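# How I change the bed (duvet cover and all)

I used to put this job off until late in the evening and then be mad at the duvet cover at 11 p.m. Now I do it in the morning, and it goes a lot better. 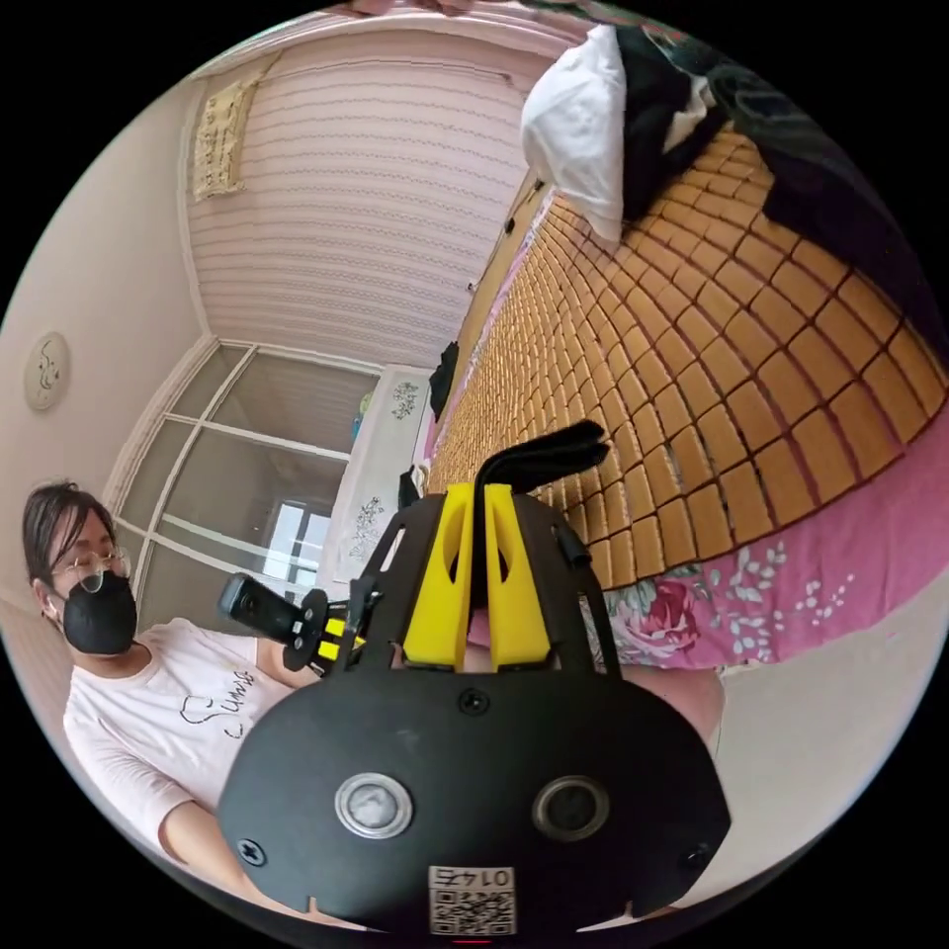

## Strip it first, all the way

Take everything off. Pillows, throw, top sheet, the works. I used to leave the pillows on the bed and just shuffle them from one end to the other while I worked (why??), and it made every step slower.

Pull the fitted sheet off from the foot end and roll it toward the head, so the crumbs and hair stay inside the roll. Shake it out the window or over the tub before it goes in the wash.

Leave the mattress bare while you go drink your coffee. If you have a vacuum with a brush head, run it along the seams. I do that every second or third change, and always in April when the cats are shedding like crazy.

## The fitted sheet

My mattress is tall, and with the Vollero pad on top it comes to 19 inches. Regular fitted sheets popped off the corners every single night until I started buying the deep-pocket kind. Measure yours with the pad on! I measured without it the first time and had to send the sheets back.

1. Find the tag. On most of my sheets it goes at the bottom right corner, but one set has it at the top left, so I put a little safety pin there to remind me.
2. Hook a top corner, then the bottom corner diagonally across from it.
3. Do the last two. The final one will fight you. Lift the mattress corner with one hand and pull the elastic well underneath with the other.

Smooth it from the middle out toward the sides. My good set is a 600 thread count and it wrinkles if you look at it wrong, so I go over it with my forearm.

## The duvet cover, rolled like a burrito

Rania Sayegh taught me this in college and I have never gone back to crawling inside the cover.

1. Turn the cover inside out and lay it flat on the bed, with the open end at the foot.
2. Lay the duvet on top and match up the corners. If yours has ties, tie them now — a loose bow is fine.
3. Start at the head and roll the cover and duvet together, nice and tight, down to the foot.
4. Reach into the opening and flip the cover around each end of the roll.
5. Close the middle buttons, leave the rest, and unroll it back toward the head.

Then grab the two top corners and give it a good shake. My duvet is a Jindora, a fluffy one that bunches up on one side, so it gets a second shake from the foot. Button up whatever's still open.

## Pillows

Fold the pillow in half the long way, push it into the case, and let go. It fills out the corners by itself. Open ends face away from the door at my house, mostly because my mother did it that way.

If the cases came out of the dryer creased, spritz them with plain water, pull them flat with your hands, and let them dry before anybody lies down.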